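Swapped controllers again last night. The Celler one kept dropping out after 14 minutes so now its the Vutari, same sim, same living room, same camera height. No real arm til July – parts still on order. 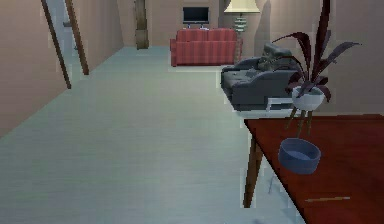

Head cam view in the sim, blue bowl on the table.

Bowl is the first target. Vutari feels smoother on the joystick, bit laggy on turns tho. Colour settings are a pain in both. Going to try the 2 grippers tommorow, wide one first.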